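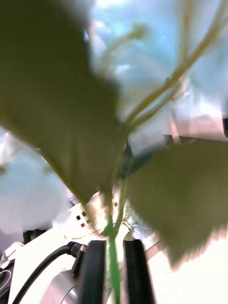 Print this page
E-mail this page

Leaf Loss and Stem Growth in Potted Greenhouse Plants

Hrvoje Jurić
Project report, Tunari site

1. Purpose

The project measured whether removing lower leaves changes the rate of stem growth in potted plants kept under equal light. Large leaves shade the lower stem and the side stems, and growers differ on how early they should be cut.

2. Materials and method

Seedlings were supplied by Tusberg and potted in March, one per pot, in 400 ml of standard mix. Each pot received 100 ml of water every morning at 8. Plants were split into a trimmed group and a control group. In the trimmed group, all leaves below the second node were cut flush with the main stem. Side stems were left in place in both groups.

Stem length was measured from the soil line to the base of the top leaf pair. Leaf width was taken at the widest point with the leaf held flat. Plants with a broken main stem were dropped from the data set.

3. Results

Trimmed plants grew more slowly at first and then matched the control group. Final stem length did not differ by more than the reading error of the ruler. Side stems in the trimmed group were longer and stood at a wider angle - this was not predicted.

4. Sources of error

Pots near the door were cooler at night. They were not rotated until the second half of the trial. Leaf width was read by two people, and the Papadopoulos method for averaging repeat readings was applied only to the later values.

E-mail this page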